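4. Chore trials

4.1 Setup

All trials in this section were run in the test kitchen at Kulldale between April and the end of the study. Same robot throughout, two arms, two multi-finger hands, small camera at the wrist. Control was either by a trained policy or by an operator, never a mix inside one trial. We kept the room as it was. Blinds up, lights on, no markers on the shelves or the walls. The earlier Pastley work used a covered bench and fixed lamps, so the numbers there and the numbers here should not be set side by side without care.

We picked three chores: putting lids and containers on a rack and taking them off again, wiping a counter, and loading a drawer. The first one turned out hardest and takes up most of this section. Each chore was run 40 times per control mode. A trial ended when the item was in its place and the hand was clear of it, or after 15 minutes, or when the safety stop was hit.

4.2 Rack chore

A wire rack is a bad place for a robot hand. The rods are thin and shiny, the depth readings go missing on them, and the gaps are close enough to a fingertip in size that a small error puts a finger between two rods. Once in, the hand can't just pull back. It has to undo the path it took. People do this without thinking, and mostly by feel.

Lids make it worse. A flat round lid leaning on rods has one good place to grip, the rim, and the rim is partly against the metal. Approach from above and the fingertips have to come down on both sides of it. Approach from the front and the lid slides. We tried both. Figure 4 gives the wrist view at the rack, with the fingers of the near hand hanging down and the yellow lid resting low against the rods.
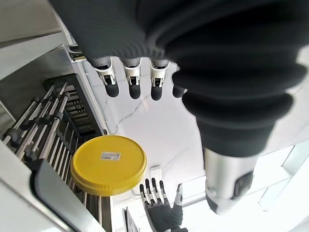 Figure 4. Wrist camera view of the rack chore. Yellow lid against the chrome rods at left; the second hand is visible lower down, farther from the camera.

Two points about this view matter for the results. First, the hand takes up a lot of it. The covering over the knuckles fills much of the upper part and the right side, so the policy is working from what is left over. Second, the light. The window side washes out, and the rods throw bright highlights. Our lid detector was good on color (yellow on gray is about as easy as it gets) but its estimate of the rim angle drifted when the highlights moved. Plain white lids were not tested and we expect them to do worse.

The most common failure was not a drop. It was a stall: hand close to the rim, fingers part closed, policy making tiny corrections untill the time ran out. Second most common, a fingertip behind a rod. Drops came after that. Operators almost never stalled but did catch rods, and said the wrist view alone gave them little sense of depth.

Using the other hand to steady the lid helped. It also cost time, as the two arms had to be kept from crossing in front of the rack, and the planner was cautious about this. With steadying turned on, the policy needed more than 3 times as long per lid as with one hand. Fewer catches though. For a home user we think slow and clean is the better trade, for a shop floor maybe not.

4.3 Comparison with the other chores

Wiping went well and there is little to report. The cloth forgives small errors in height and the counter is flat. Drawer loading sat in between. Open drawer, wide target, but the handle had to be found first and the Bakker gripper mode (pinch with 2 fingers) slipped on it when the approach was off to one side.

The Jarkstead group has argued that chores should be ranked by the number of steps. Our results don't fit that. The rack chore has the fewest steps of the three and the most failures. Contact with thin, fixed parts near the target looks like a better guide to difficulty, at least for hands of this size. We have not tested smaller hands.

4.4 Limits

One kitchen, one rack, one robot. Lids were clean and dry at the start of every trial, which is kinder than a real sink side. Stall times were logged by hand for the first runs and by script after that, the two methods agree were they overlap. Force data from the fingertips was recorded but is not used here, see Section 6.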